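Second arm, second winter

My arm works again since October, and I want to write down what I changed before I forget it. Maybe somebody else in the Holroyd workshop will build the same one and save some evenings.

For those who did not read the old posts: I am building a small robot arm with a gripper, from the open Laltuvlow plans, with my own changes. The first version I made at home on the kitchen table. It could lift a spoon. The second version is too heavy for the kitchen, so I moved it to the shared workshop, where I pay for a shelf and a key.

The biggest trouble was the cable of the gripper. In the plans it goes straight down the outside of the forearm, and when the wrist turns to the end, the cable is pulled. I lost two connectors like this. Now I leave a loop of slack behind the wrist and fix it with two soft ties, not very tight. I also changed the order of the startup. Before, all joints woke up together and the power supply did not like it. Now they wake up one by one, with 600 milliseconds between them. It looks slow and a little sleepy, but the supply does not shut down any more.

The finger links I bought from Drundum as a kit, because my own ones, printed, were bending. The holes in the kit were a bit too narrow for my bolts and I had to open them with a hand reamer. This took one whole evening. Please do not use a drill for this, I destroyed one link with it.

The wrist camera is the new part. I mounted it looking forward over the gripper, so the fingers stay at the bottom of the view. For the software this is good, I can check the position of the fingers and the object in the same picture. The difficulty is shiny things. Every lamp on the ceiling comes back as a white spot, and my program takes the spot for an edge. I lowered the exposure by 4 steps and it became better, but dark objects are now very dark.
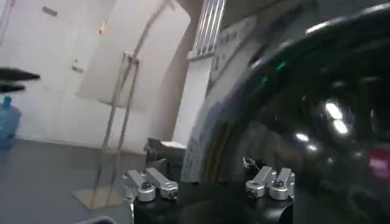
Gellness wrote under my last post that lowering the exposure is the wrong end to begin, and that I should put a polarizing film over the lens first and touch the settings only after. I have ordered a sheet of it. I am not sure how it will work when the wrist rotates, as the film will rotate too, but it is cheap and I will try.

Still open on my list: the elbow makes a clicking sound when it goes down with load, and the calibration must be repeated after each restart. The log from last night has 2549 lines and most of them are the same warning about the elbow encoder. I will clean the connector first and then look at the code.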